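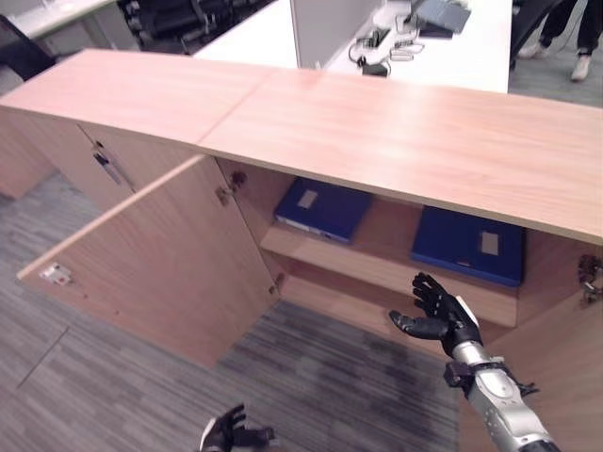 Stefaniia Hrynyshyn wrote to us after reading a draft that we were being unfair to the sensors, that an occupancy system can only be judged against the building it was sold for, and that the office block at Zultville was a poor match from the start. We take the first point less seriously than the second. The building was poorly matched, but the supplier's estimate was made for this building, after a site visit, and it is the estimate we are testing.

Figure 2. Low wooden cabinet with one door open. Two dark blue binders lie flat on the shelf.

4.2 What the occupancy data can and cannot show

The Zultville system covers 106 rooms with 112 sensors. The six largest rooms have two each and every other room has one. The sensors are of the common heat-and-motion kind, sold under the Dalta name and read by the Flustow control software, which turns lights off and cuts fresh air to a low setting when a room is reported empty. The promised result was lower energy use with no change in comfort. The monthly reports sent to the owner say that this result was reached. We do not think the reports support that claim, for reasons that have little to do with the quality of the hardware.

The first problem is the baseline. Flustow reports savings against a "standard schedule," in which all lights and fans run at full setting through the working day. No one at Zultville ever ran the building that way. The written operating plan had the fans on the north side at a lower setting before the sensors arrived, and staff in the smaller offices had wall switches, which at least some of them used. A saving measured against a schedule the building did not follow is a saving on paper. When we asked for meter readings from before the installation, we were given bills for the whole site, including the car park and the kitchen, and these cannot be split by floor after the fact.

The second problem is what the software counts as empty. A person reading at a desk moves very little, and the sensors lose them. Flustow handles this with a hold time, so that a room stays "occupied" for a set period after the last movement. The hold time was made longer in November following complaints about lights going out. The reports before and after the change use the same savings formula and sit in the same chart, with no note. A longer hold time should, all else equal, bring the saving down. The chart shows it going up. It is possible that the colder weather or a change in room use explains this. It is also possible that the formula rewards something other than energy. We could not get the formula, so we leave the question open, but we would not advise anyone to quote the chart.

Third, the room logs were treated by the supplier as a record of how many people use the building. They are no such thing. A sensor of this type reports movement or no movement. One person and seven people look the same to it. The earlier review by Kostiuk used the logs to argue that a whole floor could be given up, and that argument has since been repeated in the owner's planning papers as if it were a finding. Our own walk-through counts agree with the logs on whether a room was in use in most cases, and disagree badly on the open-plan areas, where a single reading covers many desks. A floor that is half empty all day and a floor that is full all day produce the same log.

We looked for evidence on the other side. Lights in the meeting rooms are clearly off more often than they used to be, if the staff we spoke to are remembering correctly, and there is no reason to doubt that this saves something. Meeting rooms were always the easy case. People leave them in a group and forget the switch. A cheap timer might have done the same job, and no timer was tried. The comparison that would settle the matter is sensor control against timer control in similar rooms, with separate meters, over a full heating season. We have found no supplier report that makes it.

On comfort, the evidence is thinner still. The complaint log was kept by the same team that answered for the project's success, and entries were closed when a setting was changed, whether or not the person who complained was asked again. We read the fall in open complaints as a fact about the log.

Hrynyshyn's view is that some of this could be fixed with better commissioning, and she may be right about the hold times. The baseline is a different matter. It was chosen before the first sensor was mounted, and any saving reported against it should be read with that in mind. In Section 4.3 we use only the sub-metered circuits, accepting that this leaves most of the building out.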